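About Hulstead Robotics Workshop

Hulstead is a training workshop for people who want to learn how robot arms are set up, programmed and looked after. We teach high school students, adults changing jobs, and staff sent by local employers. Twice a year we open the doors and let anyone come in and watch. 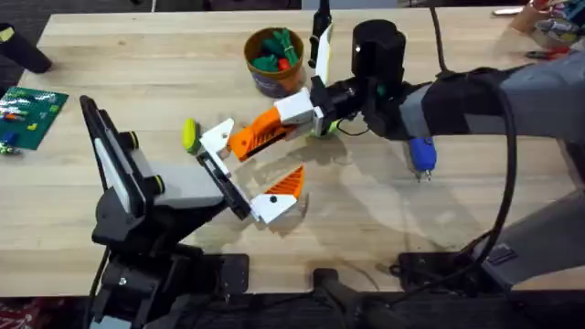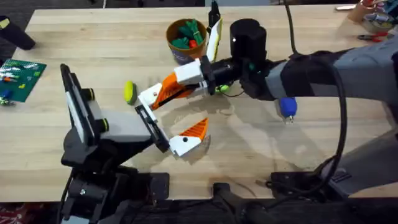
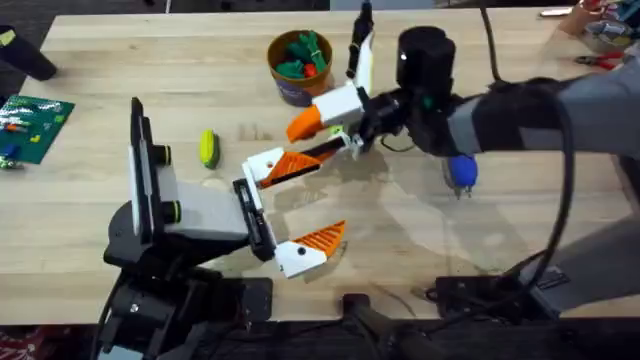 The two-arm table at our April open day.

The open day runs from 10 a.m. to 4 p.m. Visitors can stand at any bench and ask questions while the arms are working. The two-arm table is run by Su-bin Kong, who teaches our handling course. Small toys make good practice parts. They come in odd shapes, and the fingers have to meet them at the right angle. Visitors often ask why the arms move so slowly. We keep the speed down for teaching, so students can follow each move and stop it if they need to.

Hulstead was started by Afaf Yammine and Gerardo Bassi, who had both spent years fixing packing lines. The first classes were held in a rented unit of 1000 square feet. We now have 2620 square feet on the same street – enough for a classroom, the main shop floor and a small parts room.

Each year 200 students take a course with us. Evening classes meet from 6 to 9 p.m. The starter course is 40 hours and you do not need any background in programming. After that, most people go on to Handling or to Maintenance, taught by Raed Obeidat.

School groups are welcome outside open days too. Khalil Semaan handles bookings and will send your teacher the safety sheet ahead of time. Children under 12 need an adult with them on the shop floor – please wear closed shoes and tie back long hair.

The next open day will be listed on our Visits page. Entry is free and parking is behind the building.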